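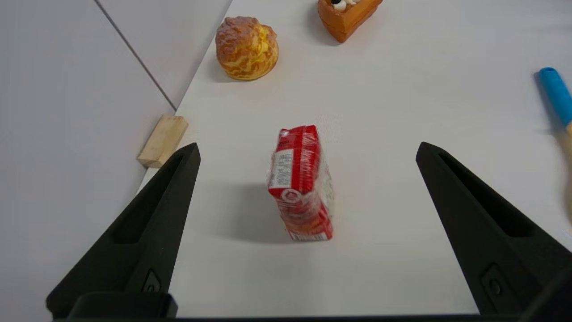
비닐 포장을 뜯지 않은 빨간 상자 제품. 옆면의 흰 칸에 작은 글씨가 빼곡하다.

집에 쌓인 상자 식품 정리하는 법

2022년 5월

과자, 시리얼, 차, 파스타처럼 종이 상자에 든 식품은 캔보다 정리가 까다롭다. 크기가 제각각이고, 한번 열면 모양이 무너지고, 날짜가 적힌 자리도 제품마다 다르다. 이 글에서는 선반 한 칸을 기준으로 꺼내기, 분류, 표시, 보관, 점검까지의 순서를 적는다. 한 칸에 40분 정도면 된다고들 하지만 처음에는 시간을 넉넉히 잡는 편이 낫다.

준비물
마른행주와 젖은 행주 한 장씩
유성펜(가는 것)
종이테이프
밀폐 용기 몇 개
얕은 바구니 두세 개
메모지 또는 휴대전화 메모 앱

1. 전부 꺼낸다
선반에 든 것을 식탁이나 조리대 위로 모두 옮긴다. 앞줄만 꺼내고 뒷줄을 손으로 더듬는 방식으로는 오래된 것을 놓치기 쉽다. 빈 선반은 젖은 행주로 닦고 마른행주로 물기를 없앤다. 모서리에 가루가 뭉쳐 있으면 칫솔로 긁어낸다. 선반이 완전히 마를 때까지 물건을 다시 넣지 않는다.

2. 날짜를 찾는다
날짜는 대개 윗면이나 밑면, 아니면 옆면 접착부 근처에 찍혀 있다. 성분표 옆에 "별도 표기"라고만 쓰여 있으면 나머지 면을 돌려 가며 본다. 수입 제품은 일과 월의 순서가 다를 수 있으니 한글 스티커를 먼저 확인한다. 예를 들어 Bidetti 파스타는 일, 월, 연도 순이고 Kanel 비스킷은 연도가 앞에 온다. 헷갈리는 것은 따로 빼 두었다가 한꺼번에 확인한다.

날짜를 찾았으면 종이테이프에 크게 옮겨 적어 상자 앞면 오른쪽 아래에 붙인다. 붙이는 자리를 통일해 두면 선반을 훑을 때 편하다. 겉비닐이 있는 상자는 비닐 위에 붙이고, 비닐을 벗길 때 테이프를 상자로 옮긴다.

3. 네 묶음으로 나눈다
날짜가 지난 것
한 달 안에 먹을 것
뜯지 않은 것
뜯었지만 날짜가 남은 것

날짜가 지난 것은 내용물과 포장을 분리해서 버린다. 종이 상자는 펼쳐서 종이류로, 겉비닐과 속봉지는 재질 표시를 보고 비닐류로 내놓는다. 기름이나 양념이 묻어 닦이지 않는 것은 종량제 봉투에 넣는다. 기준은 지역마다 조금씩 다르므로 사는 곳의 안내를 따른다.

4. 겉비닐은 먹기 직전에 벗긴다
비닐로 한 겹 싸인 상자는 그대로 두는 것이 좋다. 습기를 덜 타고 냄새도 덜 밴다. 부피를 줄이려고 미리 벗기는 사람이 많은데, 장마철을 지나야 한다면 권하지 않는다. 비닐이 이미 찢어졌다면 모서리를 눌러 보고, 상자가 눅눅하면 먼저 먹을 묶음으로 옮긴다.

5. 뜯은 것은 용기로 옮긴다
뜯은 시리얼이나 비스킷은 속봉지째 밀폐 용기에 넣는다. 내용물만 쏟아 담으면 바닥에 부스러기가 남고 날짜도 알 수 없게 된다. 조리법이 필요한 제품은 상자의 해당 부분을 오려 용기 안쪽에 세워 둔다. 알레르기가 있는 가족이 있으면 성분표도 함께 오린다.
용기는 둥근 것보다 네모난 것이 자리를 덜 차지한다. 우리 집에서는 Fokari 네모 용기를 쓰는데 뚜껑 홈에 가루가 잘 끼는 편이라 씻을 때 패킹을 빼야 한다.

6. 다시 넣는다
키가 큰 상자는 뒤쪽에, 낮은 상자는 앞쪽에 세운다. 눕혀 쌓으면 아래 것을 꺼내기 어렵고 속이 부서진다. 같은 제품이 둘 이상이면 날짜가 빠른 것을 앞에 둔다. 한 달 안에 먹을 것은 바구니에 모아 눈높이 칸에 놓는다. 가스레인지 바로 옆이나 싱크대 아래 칸은 피한다.

7. 목록을 적는다
제품 이름, 개수, 날짜만 적으면 충분하다. 메모지는 선반 문 안쪽에 붙이고, 하나를 꺼낼 때마다 줄을 긋는다. 장을 보기 전에는 이 목록을 사진으로 찍어 간다.

점검 주기
새로 산 것을 넣을 때 앞줄을 한번 훑고, 선반 전체를 꺼내는 정리는 철마다 한 번씩 한다. 선물 세트가 많이 들어오는 12월에는 따로 한 번 더 하는 것이 좋다.

벌레가 나왔을 때
곡물 가루가 묻은 상자에서 작은 나방이나 딱정벌레가 보이면 같은 칸의 뜯은 제품을 모두 확인한다. 벌레가 나온 제품은 봉투에 밀봉해 바로 버리고, 선반 틈은 청소기로 빨아들인 뒤 닦는다. 청소기 먼지통도 그날 비운다.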